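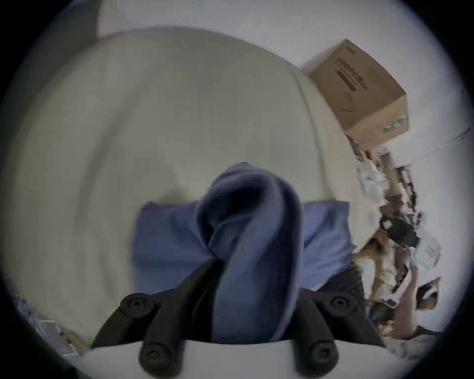
Spare Room Linen Sort-Out: The Gallery

Trudy Hapeta, posted 2025-03-12

Well, I finally did it! After putting it off since last June I dragged every blanket, sheet and pillowcase out of the hall closet and into the spare room, and I've been folding ever since (my back would like a word). A bunch of you from the Dillell quilting group asked to see how it was going, so I'm putting this page together as I go. More will be added once I get through the baby things and the guest towels.

The Blue Pile

The soft periwinkle one standing up in a twisty loop is fleece-like and a total pain to fold, it just wants to curl over on itself. Behind it is the brighter blue cloth, spread out flat. I love those two blues together and I'm thinking they should live on the same shelf, even if one is winter and the other is more of an all-year thing.

The big white mountain at the back is all bedding, creases and everything. I'm not ironing it. My mother ironed sheets every Monday of her life and I have made my peace with being a disappointment!

The cardboard box leaning against the wall is a brown one with dark lettering and a black logo on it, and I've become very fond of brown boxes this month. You can write on them, they stack, and when you're done they go out with the recycling.

How I'm Sorting

Blues and grays go on the middle shelf, whites up top, anything with a pattern down low where the grandkids can grab it for forts. Flat sheets get folded in thirds the long way and then rolled. Fitted sheets get stuffed inside their own pillowcase, and if you have a better way please write and tell me, I've watched the videos and I still end up with a lump.

Fleece gets folded in half twice and then rolled from the closed end, pushing the air out as you go. Don't stack anything heavy on it or it goes flat and sad.

I did measure the closet before I bought anything (learned that one the hard way). The shelves are 90 cm wide, so two rolled blankets sit side by side with a bit of wiggle room for the Zirkero bins I ordered.

Where It's All Going

Whatever we don't keep is headed to the Cartwright Street thrift store, they take bedding as long as it's washed and has no holes. If anybody local wants a queen size set in cream, holler before I drive it over. I'll leave it on the porch for you!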